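Home Reviews Kitchen Desks and Tables Repairs About Contact

Search this site Type and press enter

Turncombe kitchen table, white, one year on

Reviewed by Siwan Wogan

I bought the Turncombe to replace a pine table that had gone wobbly beyond saving. I wanted something plain and white that would do for breakfast, for paperwork and for the odd evening of cutting out fabric. It has done all three since last August, so this is a review of how it has worn, which is usually the part the shops leave out.

It came in two boxes. The top is 112 cm long and 76 cm wide, and it is heavy enough that you will want a second person to turn it over once the legs are on. The instructions are one sheet of drawings. I had it together in an evening and the only real annoyance was the leg bolts, which have to go in loosely, all of them, before you tighten any. The sheet does show this but the drawing is tiny. I did one leg up tight, found the next one would not line up, and had to start again.

The legs have screw-in feet and my floor slopes towards the back door, so I needed nearly all the adjustment on one corner. It has stayed level. I do check the bolts every few months and two of them took a quarter turn in the winter.

What I was most worried about was the surface. I have had a glossy white table before and hated it, as every smear showed and the ceiling light bounced straight off it.

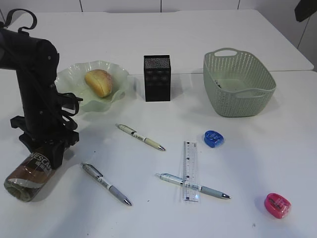
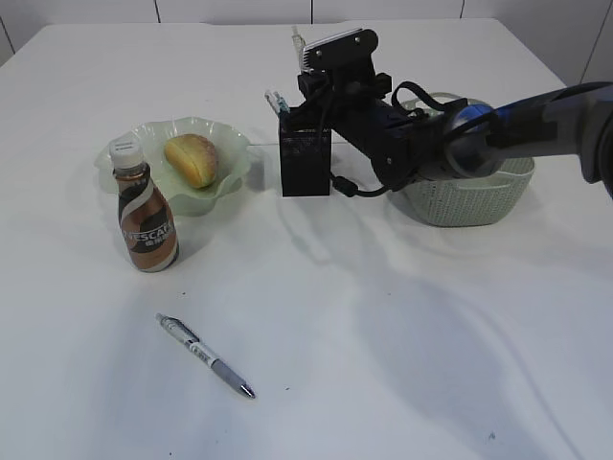
A matt top is a different thing to live with. Glare is gone, for a start, and I can read at the table with the overhead light on. Crumbs do show, as they do on anything white, and a bread roll is fine while it stays on its plate, but a crusty one torn up without a plate means a wipe down afterwards. Coffee is the bigger test. A ring left overnight from a mug came off with washing-up liquid and a soft cloth. Turmeric did not, and I have a faint yellow patch near one end that has been fading very slowly since the spring. Tea, beetroot and tomato have left nothing.

Pens are worth a mention too. Ballpoint came off with a little surgical spirit on cotton wool. I have not tried permanent marker and do not intend to. Do not use a cream cleaner or the rough side of a sponge, as either will leave a shiny spot. I have one of those and it catches the light every morning.

Heat is harder to judge. The maker says to use a mat under pans and I always have. A warm dinner plate straight on the surface has done no harm.

For comparison, my neighbour has the Dratero, which is cheaper by £30 and a little narrower. Its top feels thinner when you knock on it and the edges are square, so you notice them on your forearms if you sit writing for long. The legs on hers are better, though, with a proper crossbar. If I had small children climbing about I might choose it for that.

Complaints: the underside is unfinished and caught a pair of tights in the first week, and the spare parts bag had one foot missing. The shop posted a new one and it took 23 days to arrive.

I would buy it again at the price I paid. I would also put a cloth on it for curry.

3 comments

Senad Hoxha
Same trouble with the leg bolts. Did yours come with the long Allen key or the short one? I had the short one and could not get any grip on it at all.

Siwan Wogan
Short one. I used my own in the end.

Euan Farquharson
Bicarb paste got turmeric off my worktop, but leave it on for an hour and don't scrub. Might be worth trying on the yellow patch.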